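Updated 2/13/24. These answers apply to the arm benches at Plollham and at the Brarkent annexe. Where a question isn't covered, ask the bench lead before you start.

# Shared bench rules: common questions

### Who do the rules apply to?

Anyone who stands within reach of a powered arm, including visitors and people who have only come to collect something. If you are watching from outside the floor line you don't need the induction.

### Do I need training if I've used an arm elsewhere?

Yes. The induction takes 40 minutes and covers our stops, our speed settings and the sign-out sheet. Previous experience shortens the practical part but not the talk.

### Can I put my hands near the arm while it is powered?

Yes, for tasks that have a hand-contact assessment on file. Everything else is done with the arm stopped and the enable switch off. An assessment names the task, the tool on the wrist, the object being handled and where hands may go. If any of those changes, you need a new one. Swapping a short lever for a longer one counts as a change.

### What speed is allowed with a person in reach?

The bench limit is 70 millimetres a second at the tool. The limit is set in the safety configuration and locked with a password. Turning down the speed slider on the pendant does not count, as anyone can turn it back up.

### Isn't the arm's own force limit enough?

No. The built-in limit stops the arm when it meets more resistance than expected. It does little about a finger caught between two parts of a fixture, where the force may be small but the area is small too. Assess the fixture as well as the arm. Look at hinges, pivots, sliding rods and anything that closes.

### Does a force sensor on the wrist count as a safety device?

Not on our benches. Wrist sensors are there for control and recording. Stop functions must run through the arm's safety controller.

### May I hold a fixture down by hand?

This is the question we get most. Fix it to the table if you can. If the assessment allows a steadying hand, these conditions apply:

- Hand on the base only, clear of the pivot and the lever's travel.
- Sleeves pushed up, no rings, watches or gloves.
- A second person at the stop button, doing nothing else.
- No new program. It must have run 9 times without a person in reach first.

Lever work is the usual case: the gripper has the handle, and a hand rests on the base of the mechanism to keep it steady.
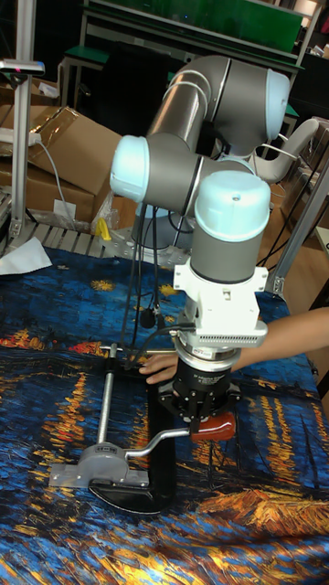 Sugawara wrote to us that the second person is the rule most often skipped, and asked whether a foot pedal could take their place. A hold-to-run pedal would stop the arm as soon as the foot came off, and it would free up a colleague for the afternoon.

We looked at this. A pedal is welcome as an extra, but people who are startled sometimes press harder instead of letting go. The second person stays for now, and we'll look at it again in March once the Stadik pedals have been tried at Brarkent.

### What about cables?

They need enough slack for the full movement and must not catch on the fixture or on anyone's arm. Run the whole path slowly and watch the cables before anyone reaches in.

### Can I use a cloth on the table?

Yes, if it lies flat and the fixture doesn't slide on it. Check by pushing the fixture sideways with the arm stopped.

### How long can one session last?

About 4 hours in a day for the person with hands in reach, with breaks. Swap roles if you need longer.

### What do I report?

Any contact you didn't plan, any dropped object and any stop you can't explain. Use the form by the door and leave the bench as it is until the lead has seen it. Pinches count even if there's no mark.

### Where are the assessments kept?

In the blue folder at each site, with copies on the shared drive under the bench number. If the two differ, follow the stricter one and tell the lead.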